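Notes from the Bench: getting to know the Brarneo hub

I've had the new Brarneo field hub on my bench since May, and a few of you have written in to ask whether it's worth swapping out the older Edis units. So I'm giving it the whole column this time, and the cable-labeling piece I promised Serpil Şimşekoğlu will have to wait for the next issue (sorry, Serpil!).

First, what it does. The hub sits between a rugged tablet and everything you want to hang off it in a vehicle: radio, GPS receiver, a printer if you must, a second screen. You get four USB ports, two serial ports, one wired network port and a power input that takes whatever the truck gives it. The old Edis had one serial port and a splitter that everybody lost. I have personally bought three of those splitters and couldn't lay my hands on one this morning.

The serial ports are the reason to look at it. Lots of our members still run gear that talks serial and will go on talking serial until it rusts through, and with two real ports you can keep the receiver and the weather mast connected at the same time. Taner Aydoğan had both going on the drive out to Presov and back, 800 miles on the clock by the time he parked, and he says the tablet dropped the mast once, on a stretch of road so bad he'd bitten his tongue just before it happened. I'd call that a pass.

Setup took me 37 minutes, and a good part of that was me looking for the right hex key. The mounting plate uses the same hole pattern as the Edis, so if you already have a bracket you can leave it right where it is. What's different is the power lead. It's a locking connector now, with a quarter turn to the right, and it does need a firm hand. Beril Canpolat thought hers was faulty because the hub kept going dark over bumps, and it was just short of the click. Push, turn, wait for the click, then give it a tug.

A few gripes. The status lights are on the back, so once the thing is mounted against a dash you're feeling around with a phone to see what's lit. The port covers are stiff and will take a fingernail off if you let them. And the settings page still has no way to save your setup to a file, so if you're doing a whole fleet you'll be typing the same network details over and over. Nevzat Eren did 18 of them in one go and sent me a message afterward that I can't print here.
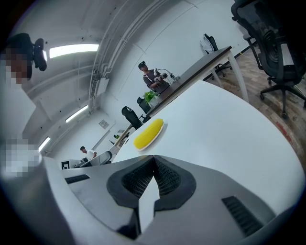 Now, firmware. If yours says 1.4 on the info page, please update before you do anything else, as that version had a habit of forgetting which serial port was which after a cold start. Version 1.5 fixed it for me and for Birsen Bilgin, who leaves hers parked outdoors all winter and gets a much better test of cold starts than I ever will. The update goes on from a USB stick. Format the stick as FAT32, put it in the port nearest the power lead (the other three ignore it, which cost me an evening), and leave it alone for nearly 15 minutes. The lights go out partway through and it looks dead. Leave it!

On brackets: the Hájek swing arm fits, but only with the longer screws, and those aren't in the box. I've got a jar of them, so if you're coming to the next meetup let me know how many you need and I'll bag some up. I'd also like to borrow an old Edis with a working network port for a side-by-side speed check. Mine has been flaky ever since I dropped it down the basement stairs, and I don't think it would be a fair fight.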